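Looking After a Wooden Dining Table
Posted 01/04/2023 in Home Care

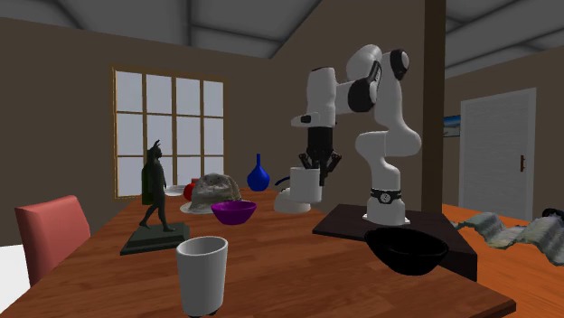 A wood tabletop needs less attention than most people give it, but it needs the right kind. The two things that do the most damage are standing water and grit dragged across the finish. Wipe with a damp cotton cloth, follow with a dry one, and go with the grain. On a long table with a warm orange-brown grain like this one, cross-grain scratches show up from the other end of the room as soon as the sun gets low. Anything with a hard flat base, such as the green statuette, should have felt under it. Lift it when you dust. Don't slide it.

Felt pads

Buy the sheet kind and cut your own. The precut dots are too small for anything heavy and they creep out from under the edge in warm weather. Cut the felt a little smaller than the base and press it on for a full minute. Check the pads every July or so. Once they have picked up sand or crumbs they work like sandpaper, and you should peel them off and start over.

White rings

A white ring is moisture caught in the finish. It often goes away if left alone for a day or two. If it doesn't, lay a dry cotton T-shirt over the mark and pass a warm iron over it, no steam, for a few seconds at a time. Lift and look after every pass. Stop if the finish feels soft.

Volkan Erdem wrote in to say he rubs rings with plain petroleum jelly and leaves it overnight. I tried it on a side table and the ring was fainter in the morning. A second night took care of it. Test it underneath the table first.

Dark rings

Dark rings are a different problem. The water has gone through the finish and into the wood, and no amount of rubbing on top will reach it. You will need to strip that area, bleach it with oxalic acid, and refinish. Wear gloves and eye protection and read the label. On a good table I would pay someone.

Oil or wax

Find out what finish you have before you put anything on it. Dab a little denatured alcohol on a hidden spot. If it turns tacky, you have shellac. If nothing happens, it is probably varnish or polyurethane, and oil will only sit on top and collect dust. Oil is for oiled tables.

I use Brinen paste wax twice a year on the varnished table and Celtik oil on the cutting boards. Put wax on thin. Wait until it hazes, then buff with an old towel. If your cloth drags, you used too much — go over it again with a clean one.

Crumbs in the leaf joint

Run a wooden skewer along the gap, then vacuum with the brush attachment. Don't use a knife. I did that once on my mother's table and the chip is still there.

Heat

Cork trivets are fine for mugs and small dishes. For a casserole straight from the oven, double them up or use a folded towel with a board on top. Vinyl placemats can stick to the finish if left on for weeks, so take them off between meals.

Next month: squeaky chairs, and which glue to use on a loose rung.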